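Notes from the allotment: April

Well, the rhubarb has gone mad. I turned my back on it for what felt like an afternoon and came back to leaves the size of tea trays, so if you are a plot holder and you like crumble, please come and help yourself from the crown by the water butt (the left-hand one, the right-hand one is new and needs leaving alone this year). Pull and twist, don't cut, and leave a good few stalks behind.

Thank you to everyone who wrote in after last month's bit about slugs. I had no idea you all felt so strongly! Opinion is split between beer traps, wool pellets and going out at ten at night with a torch and a bucket, and I have to say the bucket people were very persuasive. I tried it for three nights running and my lettuces do look better, though my neighbours on Clasulow Road must wonder what I'm up to.

What I really wanted to write about this time is potatoes. I've put in three rows at the top end where the broad beans were, all second earlies, and I've gone back to planting them the way my grandad did, in a proper trench with a bit of half-rotted compost along the bottom. Last year I tried the no-dig way, just plonking them on the surface and heaping straw over the top, and I got a lovely clean crop of very small potatoes and a great many woodlice. I'm sure I did it wrong. Marisol Greenberg did it on the next plot and hers were like cricket balls, and she has kindly offered to show anyone who's interested how thick the straw ought to be. Catch her by the gate most evenings from six.

If you're chitting and you haven't planted yet, don't panic. The soil down at our end was still claggy a fortnight ago and I don't think anyone who waited has lost a thing. I'd keep some fleece handy though. We had a frost in the middle of May two years back that blackened every leaf on the site, and I can still remember standing there in my dressing gown and wellies feeling very sorry for myself. They came back, mind you. Potatoes are forgiving things.

The seed order has come in and it's in the shed, sorted into carrier bags with your names on. Sixteen of you ordered this time, and we got the bulk discount from Bovden, so there's a bit of change to come back to most people. They'd run out of the yellow courgettes and sent green. I've put the green ones in anyway, and if you don't want them just leave them on the shelf and someone will. The onion sets are in the paper sacks underneath. Please take only your own weight of those, there was some confusion last spring and I ended up with shallots I'd never asked for.

On to the new path. We've raised £2150 so far, mostly from the plant sale and the quiz, and the quote for the gravel and edging came in at about £200 more than that. So we're nearly there! I'm going to do another plant table outside the hall, and I'd love your spare tomato seedlings, strawberry runners, anything that's growing and has a label on it. Last time we had a whole tray of mystery brassicas and I spent all morning saying "it might be a cabbage".
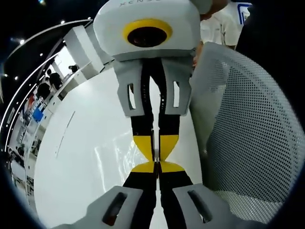 Dates and odds and ends

The water goes back on at the end of the month. Check your taps are closed before then, please, as plot nine had a small lake last spring.

Sarow Lane will be shut to cars while they mend the drain, so come in by the Szabo Street gate. The code is the same as before. If you've forgotten it, ask me and I'll pretend to tut.

I have a spare cold frame, one hinge a bit wonky, free to anybody who can carry it off. I also have a lot of empty jam jars and would swap some for a decent pair of edging shears.

Next month I'm planning to write about beans, and I'd like to hear what you use for supports. I've been using hazel, but it only ever seems to last me two summers and then the whole row leans over in August. Drop me a note through the shed door.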